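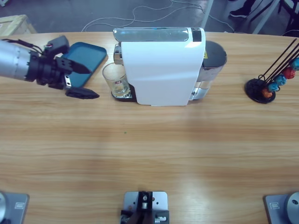

The case for a tray beside the capsule machine

Most advice on setting up a coffee corner begins with the machine and stops there. I think the order is wrong. The machine fixes its own footprint. What decides whether the corner works at seven in the morning is the surface next to it, and a plain tray with a raised rim is the best use of that surface.

A tray defines a boundary. Cups, spoons and sugar stay inside it, drips collect in it, and one trip to the sink clears everything. A bare wooden top offers none of this. Coffee left on an oiled finish overnight leaves a ring, and sanding out a ring costs more effort than rinsing a tray 300 times.

Capsule storage is a separate question. Deepika Krishnan, who reviewed my draft, prefers a drawer, on the grounds that open stands gather dust. I disagree. A wire stand shows the remaining stock at a glance, and a drawer hides it until the last capsule is gone. My own stand is rarely full. I refill it when it drops to 2.

The glass deserves a word too. Clear glass on the drip tray shows the fill level from the side, so an overlong pour can be stopped early. An opaque mug does not allow this. Check that the glass is rated for hot drinks before using it.

Objections to the tray concern space. Muthu Iyengar measured his counter and found no room for one. He does have room for a bread bin that he opens twice a month. I would move the bread bin.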